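클레바르, 가사 로봇 공개 시연회 열어… 욕실 정리 작업 가상 환경서 선보여

입력 1월 11일

가사용 로봇 소프트웨어를 개발하는 클레바르(Clevar)가 토요일 렘니츠관 대신 본사 1층 시험동에서 공개 행사를 열고 욕실 정리 작업을 학습 중인 로봇 제어 프로그램을 일반에 선보였다. 지난해 12월 사전 신청을 받은 이번 행사에는 200명이 참석했다. 오전과 오후 두 차례로 나뉘어 진행됐으며, 회차마다 설명회와 시연, 질의응답이 이어졌다.

이날 시연은 실물 로봇을 움직이기에 앞서 거치는 시뮬레이션 단계를 중심으로 꾸려졌다. 클레바르는 부엌, 세탁실, 욕실 등 가정 내 공간을 컴퓨터로 만든 가상 환경 400개를 보유하고 있으며, 이 가운데 111개가 욕실이다. 벽과 바닥의 재질, 세면대의 모양과 색, 물건의 위치를 바꿔 가며 같은 작업을 되풀이하게 하는 방식이다. 가상 환경 제작에는 협력사인 렘니츠가 아닌 렘미츠(Lemitz)의 도구가 쓰였다.
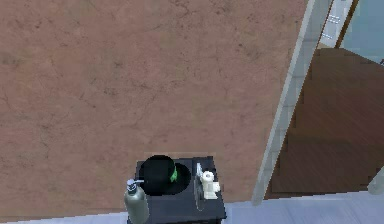
회사 측은 욕실이 부엌보다 까다로운 공간이라고 설명했다. 면적이 좁아 팔을 뻗을 방향이 제한되고, 유리나 광택이 있는 표면이 많아 거리를 잘못 읽는 일이 잦다는 것이다. 어두운 색 세면대에 어두운 색 물건이 놓인 경우도 오류가 많은 조건으로 꼽혔다. 개발팀은 지난해 하반기부터 이런 조건의 환경을 따로 모아 학습 비중을 높였다고 밝혔다.

관람객은 대형 화면으로 작업 과정을 지켜본 뒤 단말기에서 직접 지시를 입력해 볼 수 있었다. 지시는 세면대 위 물건을 옮기거나 제자리에 두는 것처럼 짧은 문장으로 제한됐다. 단말기는 11대가 마련됐고 오후 회차에는 대기 줄이 길어져 체험 시간이 한 사람당 5분으로 줄었다. 일부 지시는 프로그램이 알아듣지 못해 다시 입력해야 했다.

실물 시연은 회차가 끝날 무렵 한 번씩 진행됐다. 구로다(Kuroda)가 제작한 한 팔 로봇이 모형 세면대에서 컵과 비누통을 옮겼다. 오전에는 네 번의 시도 가운데 세 번을 마쳤고, 한 번은 컵을 놓쳐 담당 직원이 로봇을 멈췄다. 오후에는 네 번 모두 마쳤다. 안전을 위해 관람석과 로봇 사이에는 투명 칸막이가 설치됐다.

질의응답에서는 가상 환경에서 익힌 동작이 실제 집에서도 통하느냐는 질문이 가장 많았다. 개발팀은 화면 속 물체의 질감이나 윤곽이 실제와 다르기 때문에 시뮬레이션 결과만으로 성능을 판단하지 않으며, 실물 시험을 통과한 동작만 다음 단계로 넘긴다고 답했다. 물에 젖은 물건을 다루는 작업은 아직 시험 항목에 들어 있지 않다고 덧붙였다.

가정 내 영상을 수집하느냐는 질문도 나왔다. 클레바르는 현재 학습에 고객의 집을 촬영한 자료를 쓰지 않고 있으며, 앞으로 쓰게 될 경우 별도 동의를 받겠다고 했다. 제품 가격과 출시 시기는 공개하지 않았다.

클레바르는 올봄부터 플란스테드(Plarnstead) 주거 단지의 견본 세대에서 시범 운영에 들어간다. 첫 석 달은 직원이 상주하는 낮 시간에만 로봇을 가동하고, 작업 범위도 욕실과 세탁실로 한정한다. 입주민을 대상으로 한 설명회는 시범 운영에 앞서 단지 안에서 따로 열린다.

다음 공개 행사는 세탁실 작업을 주제로 열릴 예정이다. 참가비는 없으며 신청 방법은 회사 홈페이지에 공지된다. 초등학생 이하 어린이는 보호자와 함께 입장해야 한다.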